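I have been told three times this year that I need a second opinion. The first time was about my teeth, the second was about a roof, and the third was about a small, boring operation that I may or may not have in February. I went and got all three, and I have come out of it less impressed with second opinions than I was when I went in.

I know how that sounds. Second opinions are one of those things everyone agrees on, like flossing. My complaint is with the way people talk about them, as if the second person through the door is automatically the smart one.

## The roof

Take the roof first, because nobody's body is involved. A man from a firm called Stirnum came out, walked around the house once, went up a ladder for maybe ten minutes and told me the whole thing had to come off. The estimate had a lot of lines in it. Underlayment, flashing, disposal, something called a "site fee" that I still don't understand.

So I got a second opinion from Grerkitz Roofing, who said it would be good for years and offered to patch the bad corner for $1512. Everyone I told this story to said the same thing. See! Good thing you checked!

Why, though? All I had was two men with ladders who disagreed. The second one was cheaper, so I liked him better, and I called that liking "being careful." If Grerkitz had come first and Stirnum second, I'd have told the story the other way around, about the cowboy who wanted to slap a patch on a dying roof. I took the patch. It hasn't leaked yet, but it also hasn't rained much, so I'm not ready to hand out any medals.

## The teeth

The dentist was worse because the second one already knew what the first had said. I'd handed over the X-rays and the treatment plan like a good student. He looked at the plan before he looked at my mouth. Then he agreed with it, minus one crown.

I don't think that's a second opinion. I think that's the first opinion with a light edit. If I asked two friends to guess my weight and the first one wrote the number on a card and handed it to the second, I wouldn't be amazed when they landed close together. Yet I paid for that visit and drove home feeling very well informed.

My suggestion, for whatever it's worth, is to hold back the conclusion and bring only the raw material. Bring the X-rays, leave the plan in the car. The second dentist may ask for it, and you can always produce it after they've had a look of their own. I wish I had done this. It felt rude at the time, and I am a coward about being rude in a chair that tips backward.

## The operation

Now the one I've been putting off writing about. Mine is minor. It's the kind of thing where the doctor uses the word "little" a lot, as in a little procedure, a little soreness, a little time off. The first surgeon, at the Tveit clinic across the river, said to do it soon. The second, at Grirkell, said there was no great hurry and that plenty of people wait and watch.

What bothered me is that neither of them was wrong, as far as I can tell. I asked each of them what the other one would say, and each gave a fair account of the other's side. They had the same scans and mostly the same facts. They weighed them differently, and the weighing was the whole thing. One of them cared more about it getting worse and the other cared more about not cutting into a person who feels fine.

I feel fine, by the way. That's a large part of my problem.

The pamphlets don't help. I came home with a stack of them, and they all have the same couple walking on the same beach. I'd take one plain page with the risks on it over all that sand. Surgery is a small red opening in somebody and metal tips working close to it, and I think patients can stand to be shown that before they sign.

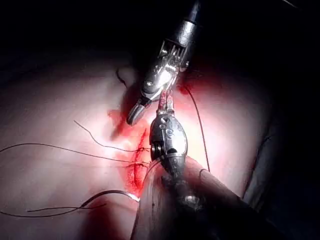 ## What I'd ask instead

I've stopped asking the second person "what would you do?" It invites a speech. These have worked better for me, though I've only tried them on a sample of one nervous homeowner:

- What would have to be true for you to change your mind?
- If I wait six months, what's the worst likely thing that happens, and would we be able to see it coming?
- How often do you tell people to do nothing?

That last one got an interesting pause out of the Tveit surgeon, and a decent answer after it. The roofers didn't care for it at all.

I'd also ask what it costs to ask. The Grirkell visit ran me $300 after insurance had its say, plus roughly 50 miles of driving, plus a parking garage designed by someone who hates cars. For a serious diagnosis that's nothing and I'd pay it without blinking. For the crown I didn't need, fine, it nearly paid for itself. For a lot of smaller stuff I suspect we go and get another opinion to put off deciding, and then we feel responsible for having put it off.

And please don't get a third one to break the tie. I was tempted. But all a third surgeon could tell me is which of the first two they happen to resemble, and I'd be left doing the same weighing at the same kitchen table with a bigger pile of pamphlets.

I have until the end of the month to call the clinic back. I've written the number on the envelope from the roofer, so at least the two of them are in one place.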